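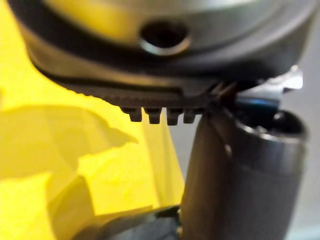
Moulded shoe tray

A moulded shoe tray is a shallow tray made in the outline of a shoe or slipper, with a raised rim all the way round and a deeper, rounded end. It is used for keeping footwear, or the parts of footwear, in a known place on a shelf, and it is found in shoe repair shops, small factories, stockrooms and, now and again, in the hallways of people who like their boots to have a home of their own. The usual material is plastic, though pressed card, tin and felt have all been used at one time or another. The word is sometimes stretched to cover the flat rectangular boot tray kept by a back door, which is really a different article and is dealt with under its own name.

Names

In the trade the tray goes by a good many names, and anybody ordering them from more than one supplier soon learns to ask for a drawing first. "Shoe tray", "slipper tray", "sole tray" and "foot tray" are all common in catalogues. In the Stasiv workshops it was simply called a boat, on account of the long oval outline, and older workers there still speak of "putting the boats up" at the end of a shift.

History

Trays cut to the shape of the foot seem to have grown out of the open wooden boxes in which cobblers kept paired soles. Wichai Chantharasri, in his short history of bench furniture, traces the moulded kind to the slipper makers of Stasiv, who wanted something lighter than a box and easier to wipe out. The first were pressed tin and were disliked for their sharp rims, and felt ones followed that were kinder to the hands but sagged dreadfully once a heavy sole had been left in them overnight.

Plastic trays were taken up by the firm of Flosta, whose stock list eventually ran to 3382 entries once every length, width and colour had been given a line to itself. Veronica Sandu, who catalogued the Flosta papers, notes that black outsold all the other colours put together, glue marks being so much harder to spot on it.

Form

A typical adult tray weighs about 520 grams in the heavier workshop grade and a good deal less in the household one. The rim does most of the work, stiffening the tray and stopping loose pieces from sliding off when it is lifted. Some patterns have a small notch or tab in the rim, which may take a label or serve as a thumb hold. Left and right trays are made as mirror images in the better ranges, while cheaper ones are symmetrical and will take either foot.

The inside is normally left smooth. Ribbed patterns were tried by Sositz, which hoped that air would pass under a damp sole, but dust settled between the ribs and the range was quietly dropped.

Arrangement on shelves

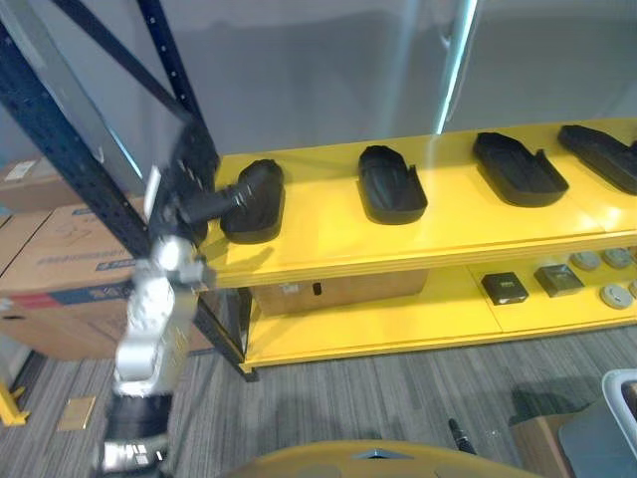 Black moulded shoe-shaped trays on the upper tier of a yellow two-tier shelf, next to a dark blue perforated rack.

Most users set the trays side by side in a single row, with the same end of each facing outwards, so that a tray can be taken down without disturbing its neighbours. A shelf with a plain, flat board suits them best. On slatted or wire shelving the narrower end tends to find a gap and tip, and a strip of board laid over the top is the usual cure.

Two-tier units are popular for the purpose, the trays going on the upper level and other stock beneath. Seung-woo Noh's handbook for small stockrooms recommends leaving 30 millimetres between one rim and the next - enough for the fingers of a gloved hand - and keeping the heaviest goods low down. The same handbook is fond of brightly painted shelves, against which a dark tray is quickly found and a missing one is quickly noticed.

Care

Warm water and a little washing-up liquid will do for ordinary dirt. Dried glue is best left until quite hard and then flexed off, a slightly noisy business but a satisfying one. Trays of the same size may be nested for storage, though a sheet of paper between them is advisable in summer, as the softer plastics can cling together in a warm room.

See also

Boot tray
Shoe last
Shoe rack
Vata slipper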